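FOR IMMEDIATE RELEASE
December 1, 2018

Plullen, the point-and-click game about running a lost property office, is out now on PC

Hi! I'm Zhiqiang Cui, and I'm the person who made Plullen. I'm supposed to write this in the third person and call myself "the studio," but the studio is me at a desk with a cold cup of tea, so let's just do it this way. If you write about games and you need something stiffer to paste in, email me and I'll put on a tie.

Plullen is a point-and-click game for PC, and as of today you can buy it. It's set in the lost property office of a ferry terminal in a town called Bralulham, in a year I never pinned down (there are landlines, and there's one fax machine, and the fax machine matters quite a lot). You're the new night clerk. People come to the window and tell you what they've lost. You go into the back and try to find it. Sometimes what they describe is on the shelf. Sometimes what they describe is close to something on the shelf, and you have to decide whether to hand it over.

That's the whole game, pretty much. You listen, you go and look, you come back to the window. No combat, no timer, and no stealth section, though I did build a stealth section and I'm sorry to everybody who tested it.

The odd part is the shelves. Plullen stores every object in the office the way a real office would, by the date it came in, and the game never sorts them for you. There's a ledger. You can write in it, with your keyboard, anything you like, and the game reads what you wrote and uses it. If you call a thing "brown hat, smells like fish," then that's what it's called from then on, and the customers will hear you call it that. One of my testers labeled everything with insults and got a completely different second half from everyone else. I loved that playthrough. She was banned from the harbor cafe by night three.

You play across 7 nights, and each one takes most people a bit under an hour if they're chatty and a bit over if they're filing properly. I'm in the second group. There are 4 endings, and I'd really like it if you didn't print what they are, although you can say that one of them involves the ferry finally showing up. Players have been guessing that one from the trailer anyway.

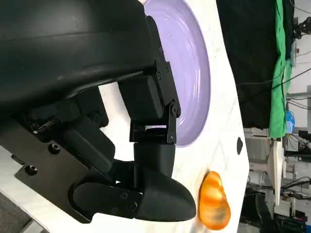 I started on the game in September, two years back, after I lost a coat on a bus. I went to the depot to collect it and the man at the desk had me describe the lining, and I couldn't do it. I'd owned that coat since college! I stood there guessing colors at him. He gave it to me in the end, but I walked home thinking about how strange that conversation was, with me trying to prove I was the kind of person who'd own my own coat. The first prototype was that exact exchange, a gray box at a window and a text field, and it was already kind of tense, so I kept going.

For a long time it was called Ludorgate, and some of you may have seen it at small shows under that name. Ludorgate is still in there. It's the town on the other side of the water, where most of the lost things come from, and you can phone it. You can't visit it. I get asked about this a lot, so let me say it plainly: there's no secret way to visit Ludorgate. Please stop trying to clip through the turnstile. I did put something behind the turnstile for the people who won't stop.

Then there's Du. Du is the other clerk, the one who works days, and you never meet. You leave each other notes. Du is the character people write to me about, and Du was an accident. I needed a way to explain the filing system without a tutorial popping up, so I had the day clerk leave a sticky note, and then I thought it would be rude if the player couldn't write back. Now the notes are probably a third of the script. Du gets annoyed if you misfile umbrellas. Du has opinions about the heater. If you're kind to Du you'll find a sandwich in the fridge at some point, and if you don't eat it, that comes up later too.

About the look of the thing. Plullen runs at a low resolution with a small palette, and I drew it all by hand with a mouse, mainly out of stubbornness. The water outside the window is the only thing that moves all the time. I wanted it to feel like those old CD-ROM adventures you'd find in a bin at the back of an office supply store, where the box art had nothing to do with the game and the manual was longer than you'd expect. So yes, there's a manual. It comes as a printable file, it's written as the staff handbook, and several of its pages contradict each other. That's on purpose, apart from the page on parking, which I just got wrong and then left in.

The music is mine too. It's mostly a cheap electric organ and a tape recorder with a sticky motor. You can switch the radio in the office between 8 stations, and they keep broadcasting whether you're tuned in or not, so if you leave one halfway through a play you'll have missed the rest of it. There's a shipping forecast. Listen to the shipping forecast.

A few practical things for people covering the game:

Plullen is out now on PC for Windows. A Mac version is coming, and I'm testing it at the moment on a laptop that's older than some of my players, so I won't give you a date yet. There's no console version planned. The ledger needs a keyboard, and every controller version I tried made writing "left glove" feel like entering a wifi password on a TV.

The game is in English at launch. Translation is hard with this one, given that the player types so much of it, but I've got a plan for how the ledger could work in other languages and I'd like to do it properly. If you run a site in another language and want to cover it anyway, please do, and I'm happy to answer questions at whatever length you can stand.

It'll run on almost anything. My minimum spec machine has 2 gigabytes of memory and a fan that sounds like a hair dryer, and the game holds up fine on it. Saves happen when you clock out, at the end of each night, and you can also save any time by putting the "back in five minutes" sign in the window. (Customers do notice how often you use the sign.)

There are options for bigger text, a plainer font for Du's handwriting, full captions on the radio, and a setting that turns off the flickering tube light in the back room. If I've missed something that stops you or your readers from playing, tell me and I'll try to get it into the first patch.

Streaming and video are completely fine, start to finish, money or no money. I only ask for some sort of warning before the final night. Oh, and the music won't get you flagged, as nobody else owns it.

Review copies are ready to go. Reply to this email from your work address, or link me to wherever your stuff goes up, and I'll send you a key. I don't care how big you are. Some of the best writing I've ever read on strange little PC games was on blogs with a hit counter at the bottom, and I'd be thrilled to turn up on one of those. Screenshots, the trailer, the logo, and the staff handbook are all in the press folder, and you can use any of them without asking.

I'm around for interviews too, by email or by voice, and I can talk about the ledger, writing dialogue for a game that doesn't know what the player is going to call things, old adventure games, ferries, or the coat. I will talk about the stealth section if you make me.

If you do play it, I've got one request. Write in the ledger the way you'd really write, typos and all. People tend to start out very formal, in whole sentences, as if somebody's going to check, and the game gets a lot better once they loosen up and put down "spoon??" and move on. Du likes it better as well.

Thanks for reading all this. I know your inbox is full of people with bigger games and shorter emails.

Zhiqiang Cui
Maker of Plullen

Notes for editors: The name of the game is Plullen, with a capital P and two sets of double letters in nobody's spelling but yours if you add another one. It rhymes with "sullen." Bralulham is said the way it looks. Du is always just Du, and please avoid "he" or "she," as the game never says and I'd like to keep it that way.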